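Bronbridge Quarry Services
Guidance for site teams
Workshop tips: care and storage of survey drones and ground markers

These notes are for anyone who handles the survey drones between flights. They cover cleaning, battery storage, ground markers and the use of the shared bench. They do not cover flight planning or airspace permissions, for which the operations manual should be consulted. The page was last revised in May by Raluca Moldovan, and replaces the laminated sheet that used to hang by the charging cabinet.

Cleaning after a flight

Quarry dust is abrasive and should be lifted off before any surface is wiped. Use a soft, dry brush on the body and the wings, working away from the motor and the air intake. Compressed air from the workshop line must not be used on the motor, as it drives grit into the bearings. A hand bulb blower is kept in the top drawer of the survey bench.

Once the loose dust has gone, the wings may be wiped with a cloth dampened in plain water. Limestone fines leave a pale film that often needs a second wipe with a fresh cloth. Solvents, glass cleaner and kitchen spray are not permitted on foam parts. If a tar or grease mark will not come off with water and a drop of washing-up liquid, leave it alone and note it in the log.

The camera lens is cleaned last. Blow first, then wipe lightly with a lens tissue, from the middle outwards. Paper towel is too coarse. Spare tissues are kept with the stationery and not with the drone, where they pick up dust within a day or two.

Batteries

Batteries are to be left for half an hour after landing before they are put on charge. They should be charged in the metal cabinet, on the tile shelf, with the door vent open. A charging battery must not be left in an empty building, and the last person out is responsible for switching off at the wall.

For storage of more than a few days, run the charger's storage programme and do not leave the battery full. The store room is kept at 16 degrees throughout the year. Please do not move batteries to a warmer place in winter to "wake them up" overnight; it is sufficient to bring them into the office on the morning of the flight.

Any battery that is swollen, dented or has a split sleeve is to be placed in the sand bucket outside the rear door and reported on form 1002. It should not be charged again, even once, to see whether it holds. Kristaps Bite arranges collection.

Food and drink

Crumbs, sugar and steam do more harm to open electronics than is generally supposed. Meals should be prepared and eaten away from the survey bench, and hands washed before a drone or a memory card is handled. Crockery is to be washed and racked by the person who used it. The microwave and the laptop chargers should not share an extension lead. 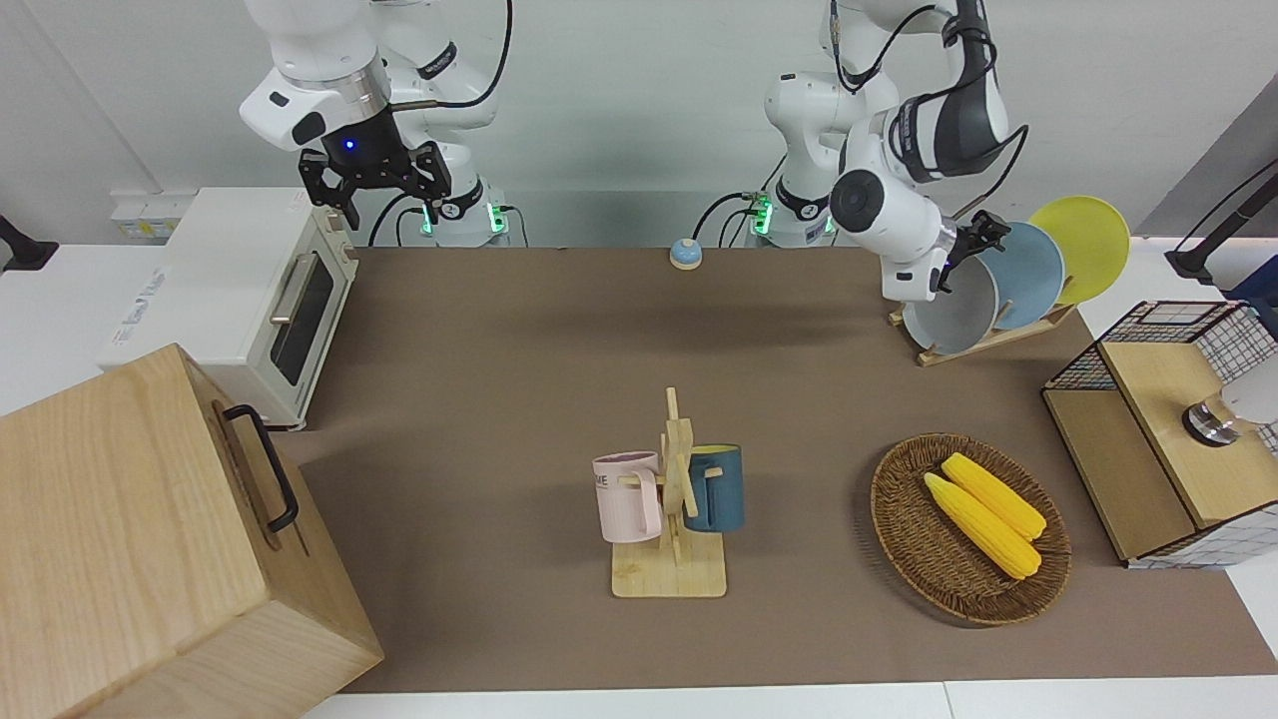 Toaster oven and dish rack on a shared tabletop

Tea towels must not be borrowed for cleaning equipment. A tea towel that has once been used on a drone carries fine dust back to the plates, and softener left in the fabric smears the lens. Yellow cloths are for the drones, and are washed separately without softener.

Ground markers

The printed fabric markers crease badly if folded wet. Hang them over the rail in the drying bay, shake off the mud once it has dried, and roll them with the pattern facing outwards. Rolled markers stand upright in the tall bin. Nothing is to be placed on top of them.

Painted board markers need attention twice a year. Sand the chipped areas lightly, wipe them down, and apply two thin coats of matt paint. Gloss paint should be avoided: in low sun it glares, and the centre of the marker becomes hard to pick out in the images. Allow each coat to dry overnight. The stencil and both tins of paint are held in locker 1660, and the key is signed out from the weighbridge office.

Marker pins go rusty in the bag. A rag with a little light oil, drawn along each pin before it is put away, will keep them usable for several seasons. Bent pins can be straightened in the vice between two offcuts of softwood.

Small repairs to foam parts

Minor dents in a foam wing can often be eased with a cloth wrung out in hot water and held on the place for a minute. A hot-air gun will melt the surface and must not be used. Clean cracks shorter than a finger's width may be closed with foam-safe glue and held with low-tack tape until set. Ordinary superglue eats into the foam and leaves a hard ridge.

Longer cracks, and any crack near the wing joint, are outside the scope of a bench repair. The wing should be tagged and set aside for Yurani Cuervo. A repaired drone may not be flown until the balance has been checked and the entry in the log has been signed.

Memory cards and cables

Cards are to be labelled on the case and not on the card itself, where a lifting label can jam the slot. Copy the images to the site drive before the card is cleared, and open a few of them to confirm that they read properly. Full cards go in the red case and cleared cards in the clear one.

Cables should be coiled loosely and fastened with a fabric tie. Tight winding around the hand breaks the cores close to the plug, where the damage does not show. A cable that works only when held at an angle is to be cut through and put in the scrap bin, so that it does not find its way back into the drawer.

Replacement parts

Requests for propellers, tape, cloths and glue go to Ataahua Prendergast before noon for delivery with the following morning's stores van. Larger items, including wings and chargers, need a manager's approval and take around 2 weeks to arrive.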